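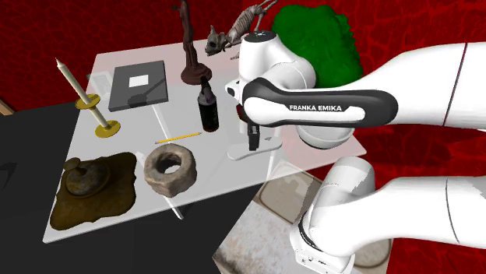
A tabletop crowded with assorted objects.

What Lives on the Table? A Small Study of Household Clutter in Pidley Court

By Lahcen Sqalli
22 Jul 2025
13 shares | 5 comments

My project started with my own kitchen table. I sat down to eat breakfast one morning in June and had to push a stapler, two library books and a bicycle lock out of the way to make room for the bowl. I live in Pidley Court with three other students, and every one of us said the stapler belonged to someone else. I wanted to know if other apartments were like this, and I was so happy when the course let me turn the question into a real report!

How I did it

I asked my neighbors if I could list everything on their main table, meaning the one they use most, whether they eat at it or work at it. Thirteen households agreed. I came by in the early evening and wrote down each item before anyone had a chance to clean up (one family begged for a ten-minute warning, and I said no). A stack of mail was one item. A mug full of pens was also one item, which I argued with myself about for a long time.

For each thing on the list I asked two questions. Whose is it? When did you last use it?

What I found

The final list has 641 items on it. I expected dishes to win, but paper came first by a long way: bills, flyers, school forms, a warranty card for a toaster that had already been thrown out. After paper came chargers and cables, then cups.

My favorite result is the orphans. That was my name for anything that no person in the household would claim, and there were 64 of them. They included loose keys, single earrings, a tape measure, and a jar of buttons that the Benkirane household had moved from their last apartment without knowing who bought it. Mrs. Benkirane told me she dusts the jar every week. I love that.

The second question was harder to use. People were quick to say "yesterday" about nearly everything, including a tax guide from several years back. Next time I would ask them to tell me about the last use, what they were doing and who was there, because a plain date is too easy to guess.

Tables near the front door were the fullest. People come in, put down whatever is in their hands, and go do something else. Two households had a shelf or a hook board by the door, and their tables had less on them, mostly food and homework. With only two cases I can't claim much, but it made me put up a hook in our hallway the same evening. The bicycle lock lives there now.

Problems

All the households are in the same building, so they have similar floor plans and a lot of the same furniture. Many of us are students or young families. I would like to repeat the visits over in Vastden, where the houses are older and some have a separate dining room. I also visited each table just once, and a table the night before a school project is due must look very different from one on a holiday.

My item rules need work too. If I had counted every pen and every envelope, the total would have been much bigger and paper would have been even further ahead.

Thank you to all my neighbors for letting me in with my clipboard, and to the family on the top floor for the lentil soup. The stapler is still on our table. If it's yours, please come and get it.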